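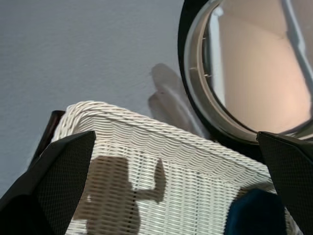 White woven basket with a rolled rim, seen from above.

Woven storage in use: questions for a household fittings specifier

The specifier interviewed for this article writes storage schedules for furnished rental apartments. The current contract is Holtby, a building with shared laundry on the ground level and no closets deeper than a coat hanger. Before that came Davwood, a smaller conversion in which the same basket was bought for every unit and then replaced in most of them. The conversation took place on a Friday in the supplier's sample room at Millance, and it stayed almost entirely on baskets: how they are built, where they fail, and what should go in them.

The first question was why a specifier would choose a woven basket over a molded bin, given that the bin costs less and cleans faster.

"Air and noise," the specifier said. "A tenant puts a towel in there that should have been hung up first. In a solid bin it sits in its own moisture. In a weave with open gaps it still isn't good, but you have a day before it smells. And a basket doesn't bang when you set it on tile."

Price came up soon after. The specifier does not dispute that the woven product costs more per unit, but treats service calls as part of the cost. At Davwood, cracked plastic lids on an earlier product had generated more maintenance tickets than any other loose item on the inventory. The schedule for Holtby has no lids on it at all.

Asked what to look at first on a sample, the specifier went straight to the rim.

"Turn it over last. Look at the rim first. The rim takes the load when somebody drags it with one hand, and people always drag it with one hand. You want a twisted or braided border that is thick enough to close your fingers on. If it's just a folded strip with a staple, it opens up at the staple and then the whole wall starts to walk."

"Walk" is the trade's word for the horizontal strands sliding out of position along the uprights. Once a wall has walked, the gaps are uneven and the side bows out under load. The test used at Millance is simple. The sample is loaded with folded bath towels to the rim, lifted by one side, held for a count of 8, and set down. This is repeated at the opposite side. The wall is then checked against a straightedge. Any sample that does not come back to its starting line is dropped from the schedule.

The Oshima range was the subject of some disagreement in the office. Its weave is narrower than the rest, and it photographs well, which the leasing side likes. The specifier was more reserved.

"Narrow strands give you a smoother inside face, so a knit doesn't catch. That part is true and I'd pay for it. But every gap is a place for lint. With narrow strands you have more gaps. You vacuum it with the brush head, you go along the weave and then across it, and you still see gray down near the base."

This led to the matter of color. White is the most requested finish and, in the specifier's view, the most misunderstood. The rim of a white basket gets handled and wiped. The inside walls do not. Even in a new one, the lower walls look darker simply from lack of light, and tenants report this as dirt.

"I've had a move-in checklist come back with 'basket stained' on it. I went over with a flashlight. It was shade. You put the light in and the stain goes away. Now we tell the inspectors to take it to the window before they write anything."

Painted and dyed strands behave differently. Paint sits on the surface and chips first at the crossings, where one strand rubs on another. Dye goes deeper but can transfer to a pale fabric left damp against the wall. The reverse transfer is more common. Dark cotton, especially new navy or black, will mark a white wall if it goes in wet. The specifier's instruction sheet gives this its own line: dark items dry before they go in, or a liner is fitted.

Liners were the longest part of the interview. A removable cotton liner with a drawstring solves lint, snagging, and dye transfer together. It also blocks most of the airflow that justified the woven basket in the first place.

"So you decide what the basket is for. If it's for worn clothes waiting on the machine, put a liner in and wash the liner with the load. If it's for clean towels, blankets, a throw for the couch, leave it bare. What doesn't work is one basket doing both. At Davwood we issued one. People kept clean things and worn things in the same basket, and they blamed the basket."

The Holtby schedule issues 2 per apartment, of the same model, one lined and one bare. The specifier considered different sizes and rejected them. Matching sizes nest when empty, which frees floor space in the bathroom, and a replacement can be drawn from a single stock line. That line is carried as item 3796 on the schedule.

Filling method was the next topic. The specifier recommends rolling soft items and standing them on end, with the fold upward, so that each can be taken out without disturbing the one beside it. Flat stacking is acceptable for bath sheets, which are too bulky to roll. Small items such as socks and washcloths should not go in loose.

"They go to the bottom. Everything small goes to the bottom and stays there until move-out. You tip the basket and there's one sock against the wall. Use a pouch, or use a drawer."

On shape, the preference is for a wall that tapers slightly toward the base. A tapered basket nests and is easier to see into. A straight wall holds more for the same footprint but throws the lower half into shadow, and tenants stop using the space they can't see. The specifier gives 3 positions in the apartment where a basket may stand: beside the bathroom door, at the foot of the bed, and on the lower shelf of the entry unit. It should not stand against a radiator, where natural strands dry out and turn brittle, or directly on a bathroom floor that is mopped weekly. Four felt pads under the base are enough to let the floor dry.

Cleaning instructions at Holtby run to half a page. The basket is emptied and turned upside down, then tapped on the base with an open hand. It is brushed dry before any water is used. The rim is wiped with a cloth wrung out in warm water and a small amount of dish soap, following the direction of the twist. The inside walls are wiped last, with a fresh cloth. The basket is then left on its side with the opening toward an open window. Soaking is ruled out for every natural material on the schedule.

"Soaking is what kills them. The strands swell, they push each other out of line, and when they dry they've shrunk back but the weave hasn't. Same result as overloading. It walks."

Repairs are handled in the building where possible. A single broken strand can be trimmed flush on the inside face and secured with a drop of clear wood glue, held by a clothespin until it sets. Two broken strands side by side in the same wall mean replacement. A loose rim is not repaired, for reasons already given. The specifier has tried binding a loose rim with waxed cord and found that it held, but the cord collected grime within a month and had to be explained at each inspection.

The last question concerned synthetic weave. The specifier uses it on covered balconies and in the shared laundry, where wet hands and wet floors are unavoidable. It can be hosed down and it holds its color. Indoors, the objection is mostly to the strand ends, which are cut square and scratch a painted wall when the basket is pushed back into place.

"If a supplier tucks the ends to the inside, I'll look at it again. I've asked. There's a sample due in September."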